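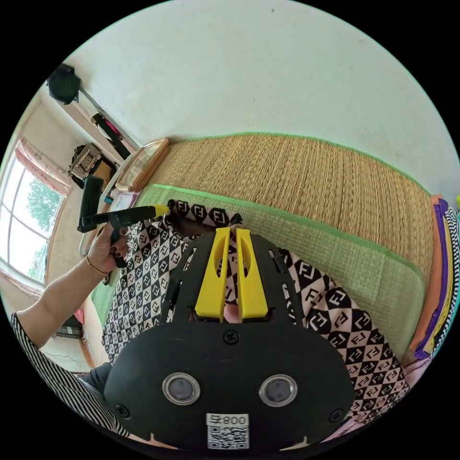 Yellow fingers on the hand-held gripper, with the patterned cloth on the bed mats.

Privuleck hand gripper — setup and upkeep
Reviewed 20th April

I bought the pair from Wuvness for 334 and have used them on cloth folding since January. Setting one up took an evening. The slotted fingers go on first, then the plate, and the screw just below the fingers wants doing up last or they sit crooked.

Looking after it is simple. I wipe both round sensor windows before each session and check the plate screws every 5 days. Thin cotton is held well. Thick hems slip if the finger tips are dusty.

The manual is poor — it skips finger alignment completely. Spare fingers took 5 weeks to come. I'd buy it again, but order spares with it.

Four stars out of five.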